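3. Case Background: The Sale of Gotville Tool and Supply

Readers who grew up near a mill town will know the sort of company we are dealing with in this section. Gotville Tool and Supply sold fasteners, cutting tools, belting and work tables to the small manufacturers of its valley, and for most of its life it was owned by the Mellen family, who lived a few streets from the warehouse and knew the greater part of their customers by first name. When the family agreed to sell to Ranjbar Industrial, a regional distributor with 24 branches, the announcement dated November 19, 2019 promised that very little would change. Our interest is in what did change, and in how the people who bought from the company felt about it.

We should say a word about the books, which were in better shape than many in town supposed. The company carried a fair amount of debt on its second warehouse, and it had been slow to collect from a handful of struggling accounts, but it was paying its suppliers on time and had never missed a payroll. What it lacked was somebody in the family who wanted to run it. Mireille Brunet, who managed the purchasing desk through the sale and was kind enough to sit with us for several long afternoons, told us that the question of who would take over had hung over the office for years — "like weather," as she put it — and that the sale, when it came, was met with a good deal of relief.

Ranjbar kept the name on the building and kept 112 of the employees. It did, however, move purchasing to its own central office the following May, and this is the change that matters most for the argument of this paper. Before the move, a customer with an odd request could walk up to the counter and have somebody telephone a supplier while he waited. After it, the same request went into a queue, and the answer came back by e-mail, often at a better price but seldom on the same day. 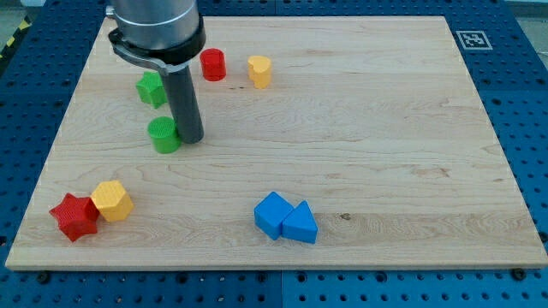 Figure 3. Robot arm over a maple cutting board with colored plastic blocks, on a perforated table.

Customer loyalty after a sale of this kind has usually been studied through order totals, and we understand why, as those are the records that survive. We wanted something closer to the way a buyer thinks about an order, and so we sorted purchases by how easily the item could be had elsewhere. A cutting board like the maple one in Figure 3 is a good case of what we call an open item: plenty of sellers carry something similar, and a buyer loses little by switching. A replacement part for an old press is quite another matter, and we call it a tied item. If customers stayed with the company out of habit or affection, we would expect open items to hold up nearly as well as tied ones once the counter service was gone.

To find out, we drew a sample of 215 accounts that had bought from the company in each of the 5 years before the sale, and we followed them through the first year of Ranjbar's ownership. Accounts that closed their own doors during that time were set aside, and so were those that had themselves been bought by larger firms. We also spoke with owners and shop foremen wherever they would have us, and we are grateful for their patience, and in more than one case for their coffee.

The interviews colored our reading of the numbers a great deal. Several owners told us they had moved their everyday orders elsewhere within a few months, and yet they still spoke of Gotville as "our supplier" and were a little surprised when we showed them how small their recent orders had become. Others had gone on buying just as before and complained about it at length. We take up this gap between what customers said and what they bought in Section 4, beginning with the open items.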